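Kolalitz Day Tours Itinerary Dataset

Stop-level records for guided day tours in the Kolalitz district, version 3
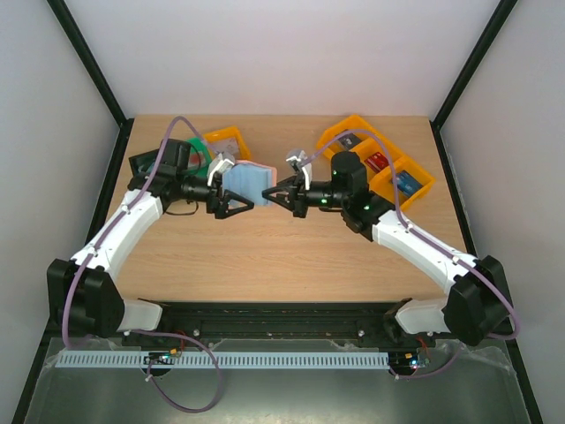
The dataset holds one row per stop for every full-day and half-day tour sold through the Kolalitz visitor desk during one season, April to September. It was put together so that tour planners could compare routes, check drive times between stops and find tours that overlap. It covers 53 tours and 899 stops. Prices are included where the operator agreed to share them.

Maintainer: Senan Daly
Status: stable, corrections accepted
Format: CSV, UTF-8, comma separated, header row in every file

Contents

tours.csv – one row per tour
stops.csv – one row per stop, linked to tours.csv by tour_id
places.csv – one row per distinct place, 248 in total
changes.txt – list of edits since version 1

Fields in tours.csv

tour_id: short text code, unique. The first letter gives the starting town (K for Kolalitz, Z for Zoststead).
title: tour name as printed in the operator's own leaflet. Spelling has not been corrected.
length: full or half.
start_time: local time, 24-hour clock. Hotel pickup is not included in this time. If a tour lists 08:30 with pickup from 07:45, the value is 08:30.
guide_language: two-letter code. Several codes are separated by a semicolon.
group_max: largest group size accepted. Blank for private tours.
price_adult: price per adult in euros, with entry fees left out. Blank means not shared. A zero means the tour is free.
lunch: yes, no or optional. "Optional" means the tour stops at a restaurant and guests pay for themselves.

Fields in stops.csv

tour_id: matches tours.csv.
stop_order: whole number starting at 1. The pickup point is not a stop.
place_id: matches places.csv.
minutes_at_stop: planned time on the ground.
minutes_from_previous: planned driving time. Blank for the first stop.
entry_fee: yes, no or unknown. The amount is not recorded. Fees at the Stoyanova monastery and the Fesov caves changed during the season, and leaflets did not agree with the ticket windows.
walk_level: easy, moderate or hard, as stated by the operator. See Known problems.

Fields in places.csv

place_id: whole number, unique.
name: the name used on road signs.
other_names: names used in leaflets, separated by semicolons.
type: one of viewpoint, religious site, cave, market, village, museum, waterfall, workshop, meal stop, other.
lat, lon: decimal degrees, four places. The point is the parking area and may be some distance from the sight itself. At the Fesov caves the two are separated by a 20-minute walk.
closed_days: free text.

How the records were made

Printed leaflets were collected from the visitor desk and typed in by hand. Where a leaflet gave only a list of places, the operator was asked for planned times by email. Replies were entered as given. Where no reply came, minutes_at_stop and minutes_from_previous were left blank. This affects 174 stops, most of them on half-day tours out of Zoststead.

Place names were matched in two passes. The first pass joined names that were the same after removing accents and capital letters. The second was done by reading the remaining list against a road map. The waterfall north of Stoyanova had four names across the leaflets and is now a single place with three entries in other_names.

Drive times were not measured. They are what the operator plans for, and they often include a short rest break. Do not use them to estimate road speed.

Changes in version 3

Combined tours that run on two alternating routes are now stored as two tours with the suffixes a and b. In version 2 the stops of both routes were listed under one tour_id, which made those tours look twice as long as they are.

The type "temple" was merged into "religious site". The type "shop" was removed and its places were moved to "market" or "workshop". Places that fit neither went to "other".

Coordinates for the Zoststead harbor stops were corrected. The old values had lat and lon swapped.

Known problems

walk_level is not consistent between operators. The path to the upper viewpoint at Stoyanova is listed as easy by one and hard by another. Both values were kept.

Meal stops are listed by village when the restaurant was not fixed in advance. These rows share a place_id with the village itself, so a count of places by type will show too few meal stops.

Seasonal closures are not stored by date. A tour may list a place that is shut for part of the season, and closed_days only covers the weekly pattern.

Three leaflets gave start times for winter only. Those tours have a blank start_time.

Suggested uses

Comparing how long tours spend driving and how long they spend at stops. Finding villages that are passed through but never visited. Teaching basic table joins with a small data set that has real gaps in it.

The data should not be used to book or price a tour. Operators change routes at short notice, and road works on the Fesov pass moved several stops to a different order late in the season. Those moves are not recorded.

Loading notes

Read place_id as text if your tool turns blank whole numbers into decimals. Some spreadsheet programs will also change start_time to their own time format on opening. Import the column as text to keep the leading zero.

Titles may contain commas and are always quoted. Line breaks inside fields were removed and replaced with a single space.

Personal data

Guide and driver names were printed on some leaflets and were not typed in. Phone numbers and email addresses were left out as well. Operator names are stored as a code, and the key is not part of this release.

License and credit

Free to copy, change and share with credit to the Kolalitz Day Tours Itinerary Dataset. Leaflet text other than the tour titles is not included and remains with the operators.

Corrections

Send the tour_id, the stop_order and the value you think is right, along with where you found it – a leaflet scan or a photo of a timetable board is enough. Corrections to place names should give the spelling on the road sign. Accepted edits are added to changes.txt and go out with the next version.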